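조임끈 주머니

조임끈 주머니는 입구 둘레에 끈길을 내고 그 안에 끈을 꿰어, 끈을 당기면 입구가 오므라들도록 만든 자루 모양의 수납용품이다. 졸라매는 주머니, 스트링 파우치, 드로스트링 백이라고도 부른다. 지퍼도 단추도 자석도 없이 끈 하나로 열고 닫는다는 점이 무엇보다 매력적이다! 여행 짐을 나누어 담을 때, 신발을 따로 넣을 때, 세면도구와 수건을 챙길 때 두루 쓰이며, 접으면 손바닥만 한 크기로 줄어드는 것도 많다.

개요

한국어의 '주머니'는 옷에 붙은 것과 따로 들고 다니는 것을 함께 가리킨다. 한복에는 원래 물건을 넣을 곳이 마땅치 않아 허리에 차는 주머니가 널리 쓰였고, 둥근 두루주머니와 각진 귀주머니가 대표적이다. 두루주머니는 입구에 잔주름을 잡고 끈을 꿰어 여미는 방식이어서 오늘날의 조임끈 주머니와 원리가 같다. 비단에 수를 놓은 복주머니와 얇은 부직포 여행용 주머니가 같은 구조를 나누어 갖고 있다는 사실은 몇 번을 생각해도 즐겁다.

구조

몸판은 대개 직사각형 천 한 장을 반으로 접거나 두 장을 맞대어 옆선을 박은 것이다. 입구 쪽을 안으로 접어 박으면 끈이 지나는 통로가 생기는데, 이를 끈길이라고 한다. 끈길의 폭은 끈 굵기의 두 배쯤이 다루기 좋다. 너무 좁으면 끈이 뻑뻑하고, 너무 넓으면 끈이 안에서 꼬인다.

끈을 꿰는 방식은 크게 둘로 나뉜다.

외줄식은 끈 한 가닥이 입구를 한 바퀴 돌아 한쪽 모서리로 나온다. 만들기가 쉽고 가벼워 얇은 주머니에 많이 쓴다. 당긴 뒤에는 고리 매듭을 짓거나 조임쇠를 끼워 고정한다.

쌍줄식은 끈 두 가닥을 서로 반대 방향에서 꿴다. 양쪽을 함께 당기면 입구가 고르게 오므라든다. 복주머니와 신발주머니에서 흔히 볼 수 있고, 끈을 길게 늘여 아래 모서리에 달면 그대로 어깨에 메는 가방이 된다.

재질

부직포는 실을 짜지 않고 섬유를 엉기게 하여 만든 얇은 재료로, 가볍고 가장자리 올이 풀리지 않는다. 접힌 자국과 잔주름이 잘 남지만 쓰는 데는 지장이 없다. 반투명하게 비치는 흰색 제품이라면 무엇이 들었는지 열지 않고도 대강 짐작할 수 있어 짐을 나눌 때 아주 편하다.

망사는 공기가 잘 통해 운동복이나 목욕용품에 어울린다. 면은 빨아 쓰기 좋고 촉감이 부드러우며, 나일론은 질기고 물을 잘 견뎌 야외용으로 인기가 있다. 마와 삼베로 만든 것은 말린 나물이나 약재를 담는 데 쓰여 왔다.

짐 꾸리기에서의 쓰임

짐을 꾸릴 때는 담을 물건을 먼저 탁자에 모두 펼쳐 놓는 방법이 널리 권장된다. 주머니도 납작하게 펴서 함께 놓으면 크기를 견주기가 쉽다. 수건은 부피를 가장 많이 차지하므로 주머니 크기를 정하는 기준이 되고, 병처럼 단단한 것과 휴대전화는 뒤로 물려 두었다가 나중에 자리를 정한다. 내용물이 샐 수 있는 물건은 여닫을 수 있는 투명 비닐봉지에 한 번 더 넣는다.
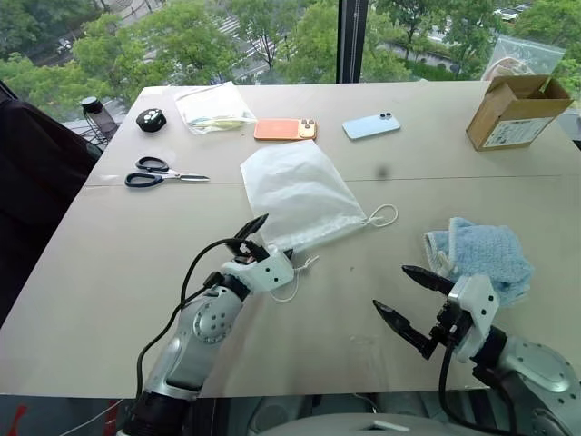

수건 넣는 법

수건은 이 주머니와 가장 사이가 좋은 물건이다. 모양이 자유롭고 눌러도 상하지 않으며, 각이 진 물건 사이의 빈 곳까지 채워 준다. 방법은 간단하다.

1. 끈을 느슨하게 하고 입구를 양쪽으로 끝까지 벌린다.
2. 수건을 주머니 폭보다 조금 좁게 접는다. 반듯하지 않아도 괜찮다.
3. 접힌 쪽부터 밀어 넣고 바닥 모서리까지 손끝으로 펴 준다.
4. 손바닥으로 눌러 공기를 뺀 다음 끈을 당긴다.

여행 정리법을 다룬 안내서 《주머니 하나로》를 쓴 공미경은 접는 대신 느슨하게 뭉쳐 넣는 쪽을 더 좋아한다. 테리 천은 고리 모양의 올이 서 있어 뭉쳐도 주름이 눈에 띄지 않고, 주머니의 둥근 바닥에도 잘 들어맞는다는 것이다. 반면 같은 책에 글을 보탠 누스랏 아라인은 돌돌 말아 세워 넣는 방식을 고집한다. 두 사람의 의견 차이는 책에서 무려 4쪽에 걸쳐 이어지는데, 이 부분이 가장 재미있다.
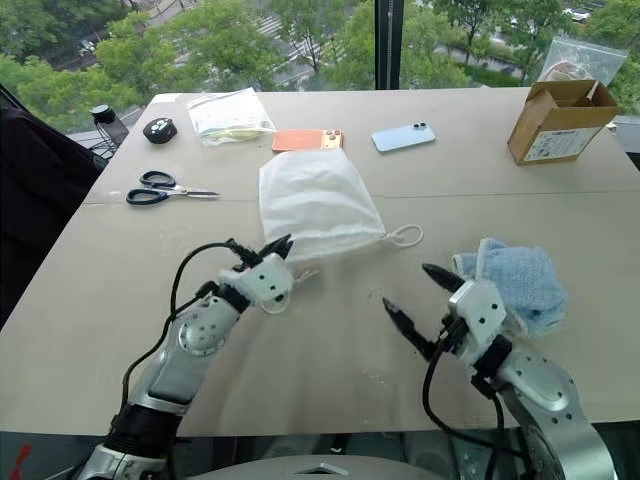

탁자에 납작하게 놓인 흰색 조임끈 주머니와 하늘색 수건. 뒤쪽에 가위가 있다.

끈의 손질과 교체

끈은 주머니에서 가장 먼저 닳는 부분이다. 끝이 풀리기 시작하면 가위로 깨끗이 잘라 내고 매듭을 다시 짓는다. 합성 섬유 끈은 끝을 살짝 녹여 마무리하기도 한다. 끈이 끈길 안으로 숨어 버렸다면 작은 옷핀을 끈 끝에 꽂고 천 위로 더듬어 밀면 금세 빠져나온다. 새 끈의 길이는 입구 둘레에 약 18센티미터를 더해 잡으면 넉넉하다.

세탁할 때는 끈을 느슨하게 풀고 주머니를 뒤집는다. 부직포는 비비지 말고 미지근한 물에 흔들어 헹군 뒤 펴서 말린다. 높은 온도의 다림질은 피해야 한다.

관련 용어

끈길: 끈이 지나도록 천을 접어 박은 통로.
조임쇠: 끈에 끼워 풀림을 막는 작은 부속.
두루주머니: 입구에 주름을 잡아 여미는 둥근 전통 주머니. 염낭이라고도 한다.
귀주머니: 아래 양쪽에 귀가 나오도록 접은 각진 전통 주머니.

같이 보기

보자기, 복주머니, 신발주머니, 여행용 파우치

마지막 편집: 2022년 10월 2일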